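Friday — shop notebook
Posted by the Hindside garage bench

Second coat on the Dernus floor patch went down at 60 degrees. Edges by the drain still soft, left the door up 2 inches overnight. Ilie tiles for bay 21 are short one box, reordered from Brumum. Lift feet need pads before the sedan goes back on — it weighs more than 2,000 pounds and will mark the new coat. Check the drain edge again before sweeping.

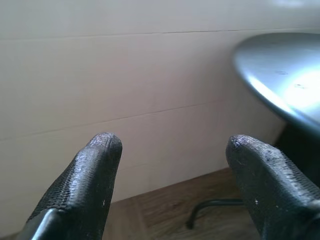
Recent entries
- Bay 21 tile layout
- Degreaser test, old slab
- Door seal replaced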